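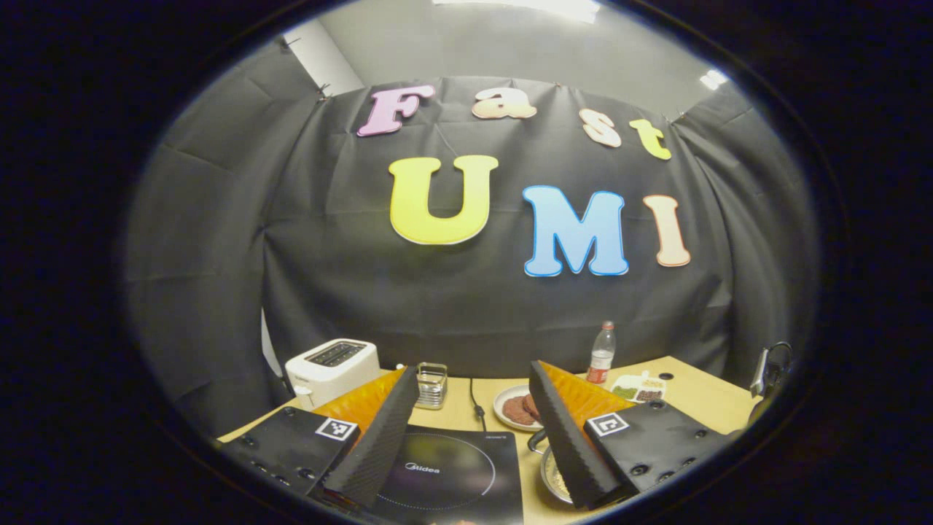 # Picking Up Soft Things: Our Term Build in the Mollton Shared Workshop

January 2018

Our group set out to make a gripper that a person can hold in one hand and use around a kitchen table, and to do it with the tools in the Mollton workshop and whatever parts we could afford. This report covers the fingers, the mount plates, the table and the first rounds of trials. The motor version comes later, in the second half of the project, and we hope to hand that in by June.

## Why a kitchen

We talked for a long time about what to practice on. Wooden blocks would have been the easy choice, and our first plan (we called it Roy, after the old dog that used to sleep by the workshop door) was all blocks. But blocks are very forgiving. They have flat sides, they don't crumble, and they weigh the same every time. A kitchen has things that are slippery, things that are round, and things that fall apart if you squeeze them, and we all liked the idea of a project we could explain to our grandparents.

So we laid out a breakfast corner on a light wooden tabletop: a toaster with two slots, a Midea induction cooktop, a plate with a stack of something dark brown and crumbly-looking, a water bottle, a divided tray of ingredients and a pan of something pale and granular. Black cloth goes up behind it all, held at the top with clips. We tried a bed sheet with a flower print first, and the markers on the gripper were harder to pick out against it, so the black cloth was money well spent. The foam letters pinned to it read "Fast UMI," and they do cheer the corner up.

## The fingers

The fingers are the part we are proudest of, and they took the longest. They follow the fin-ray idea, where ribs join two long walls that meet at the tip. When you press on the front wall, the finger doesn't bend away from the thing it is touching. It curls in around it a little, the way a fish's tail fin does. We printed ours in an orange flexible filament from Farkero, and the first set came out so soft that they folded over sideways under the weight of a full mug.

What we changed, more or less in the order we changed it:

- Thicker ribs, with the gap between them kept the same
- A slower print speed (the flexible filament does not like to be hurried, and neither did our extruder)
- A wider base where the finger meets the mount plate
- A black ridged pad on the gripping face, which gave us far more grip on smooth plastic than the bare print did

The pads went through their own small saga. Smooth ones squeaked and slid. Very deep ridges caught on the edge of the plate and lifted it along with the food – funny the first time, less so after that. The ones we kept have small ridges.

## Mount plates and markers

Each finger sits on a black plate with far more screw holes than it needs. That was on purpose. We kept moving the fingers a little closer or a little farther apart, and drilling a new plate every time would have eaten up all our weekends.

Each plate also carries a square black-and-white marker. The tracking program, which we named Storov, finds the two markers and works out how far open the fingers are from the distance between them. It is a simple trick and it saved us from putting a sensor on the slide. Glare was the main trouble. Our first markers were printed on glossy photo paper and Storov lost them whenever the ceiling lights caught them at the wrong angle, so we reprinted them on plain matte paper and stuck them down with a glue stick.

## Trials

We did 200 grasps with the smooth pads and another 200 with the ridged ones, taking turns at the handle so that no one person's habits would color the results. A grasp counted as good if the object was lifted, held over the table and set down again without dropping or breaking.

The bottle was the easiest by far once the ridged pads were on. The food on the plate was harder than we had guessed. Coming straight down from above, the fingers tended to push the top piece off the stack, and coming in from the side worked much better. With the pan we only ever went for the handle, and its curve suits the fingers nicely, but you do need to hold it well down its length or the pan tips.

One thing we should own up to is that we got better as we went along. The smooth pads were tested first, so part of the gain we saw with the ridged pads is surely just practice. If we ran it over again we would swap pads every few tries, and we plan to do it that way in the next round.

## Cables

Please learn from us here. The cooktop cable runs down across the table, right through the space where the hand wants to travel, and we hooked it with a fingertip more than once. We want to route it off the back edge, which means a longer lead and a better clamp. During all the trials the cooktop was kept off at the wall. The orange filament softens when it gets warm, and we did not care to find out how warm.

## What comes next

- Add a small motor and keep the hand trigger as a backup
- Try a stiffer filament for the base only
- Repeat the pad trials with the order mixed up
- Cover the plate edges, which are sharper than they look
- Write a proper parts list, with the screw lengths in it this time

The print files and the trial sheets are in the project box on the lower shelf by the drill press. Anyone in the workshop is welcome to borrow the spare fingers, but please leave us the set with the wide base until the second report is in.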